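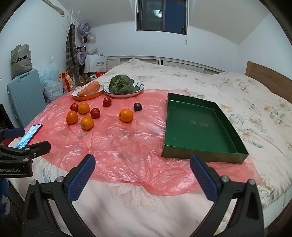

Reading time: 2 minutes

I went to the Jurnus open day expecting a stage and a robot arm behind glass. What I got was a bedroom and some groceries. Haziq Siregar, who runs the Rustholm group, let visitors stand by the wall and watch people sort fruit with hand-held grippers for two hours.

I think more companies should show this part. When a robot puts an orange in a tray, we give the credit to the machine. The skill starts with a person closing a pair of jaws on something round and slippery, then doing it again. The group had logged 2398 of these short runs by December, and 28 more were planned for that afternoon.
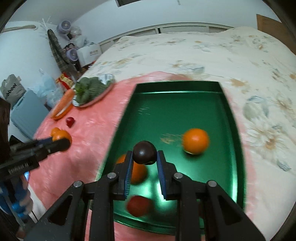 What the work asks of people

It is slow work. You have fingers that can feel a plum, and you have to leave them out of it and trust two padded jaws. Paula Căpraru, who has done it since spring, told me her forearm gets tired before she gets bored. I tried it and was bored first.

My complaint is with the talk afterward. The slides called the recordings "data" from start to finish and never mentioned who made them. I asked about pay and got a polite answer about budgets. Jhun Salazar at least said the question was fair – he used to do the sorting himself.

If homes are going to get machines that put the shopping away, the people who taught them should be named somewhere, even in small type. I would have traded half the slides for another 20 minutes in that room.

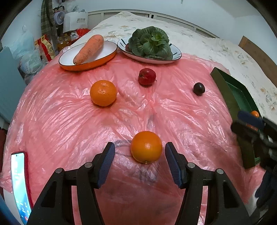

Lining up the jaws on an orange at the Jurnus open day.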